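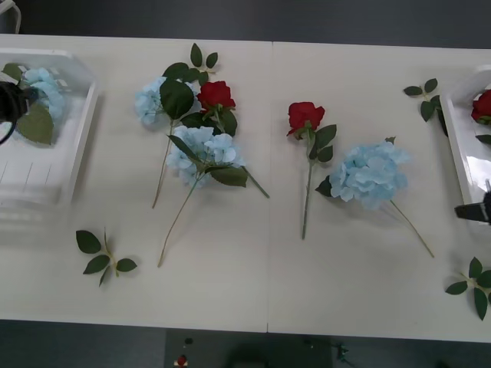
Setup and Upkeep of the Two-Arm Flower Sorting Cell

Home | Projects | Reports | Contact
2024-05-31 – by the Durnmont cell group
Print this page | E-mail this page

1. Layout

The cell has two arms facing each other across a white table made of two panels. Each arm works over a white plastic basket at its own side. Artificial roses, hydrangeas and leaf sprigs are laid out between them. The arm controllers are Aerts units and the gripper jaws came from Huko.

2. Levelling

In March the panels did not meet evenly, and stems caught on the seam during low picks. We shimmed the right panel and repeated the touch-off at four points per panel. The table height is now stored as 427 mm in both arm programs.

3. Gripper care

Jaws are wiped with a dry cloth after some 400 cycles. Fibres from the petals collect at the jaw pivot and slow the closing stroke. One pivot screw on the left gripper had backed out two turns – it was refitted with thread locker and marked with paint. Cable slack was checked with the arm at full reach.

4. Remaining faults

The right basket still shifts when a jaw touches the rim. A bracket has been drawn in Nonilon but not printed. Glare off the basket walls was not measured.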